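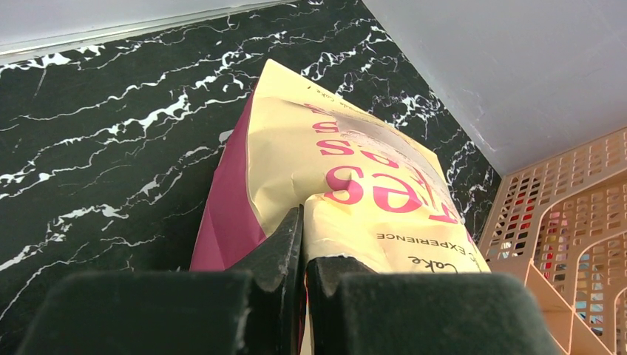 Bag in cream and pink, "Cake" and all, on the marbled black top.

Tidy table, full bag: our snack-packing morning in Estow

July 3, 2020

I've been going on about packing lunches properly for years, so when the Musmont community kitchen in Estow put the call out for people to try its new snack-packing bench, I had my hand up before I'd finished reading the notice. Free scones were mentioned too, I'll admit.

The idea is simple enough. Musmont sends out bags of treats to households around Estow and Biltard, and last month it sent 502 of them, all put together on trestles that wobbled if you leaned. The new bench is a good deal smarter. It has a glossy black top with white veining like marble, and pale grey panels so nothing rolls off the back. I do love a dark benchtop — every crumb shows up, so you wipe it more often.

The bags are my favourite bit. They're paper, cream yellow with a magenta pink side and big magenta letters, and they look like they should have a birthday in them. My nan would have ironed hers flat and used it again at Christmas! They crease if you so much as look at them, though, and a bag with a few dents in it still goes out the door. Half the fun is getting the rolled flap at the top to open without tearing it.

Everyone has a theory about the order things should go in. Mine is heavy on the bottom, soft on top, and anything in a tube down the side where it can't squash a bun. The woman next to me put her bun in first and we agreed to disagree. We were both still using the same kettle at morning tea, so no harm done. 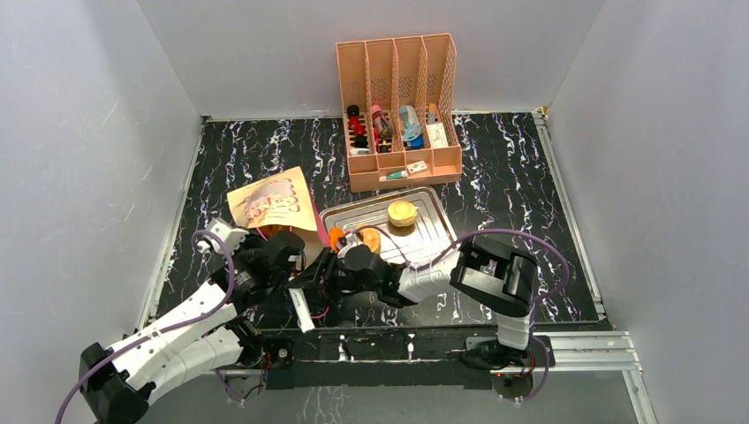 A spot for the small stuff

My other favourite is the peach-coloured organizer that lives against the back panel. It has four tall compartments with little patterns of holes in the walls, and a row of shallow bits along the front. Bottles stand up in the tall ones (well, they lean), and a little white and teal green tube fits nicely in the front. I have the same sort of trouble with my bathroom drawer at home and I've already measured up for one.

Food goes on the silver tray, well clear of the bottles, with the open bag to the left of it. I'm right-handed and that suits me fine, but a few lefties wanted it swapped around and I hope they get their way. The tray has raised edges and some embossed lines, and it slides about a bit when you're in a hurry. A damp cloth underneath would fix that, if anyone from the kitchen is reading.

Musmont paid for the bench with $1704 from the winter raffle, plus a top-up from Geagea Hardware over in Biltard. There's room for 35 people on the packing roster, and the kitchen wants to get to 565 bags for the December run. I've put my name down for two mornings. The sheet is on the side door of the kitchen in Estow, and you'll need to bring your own apron.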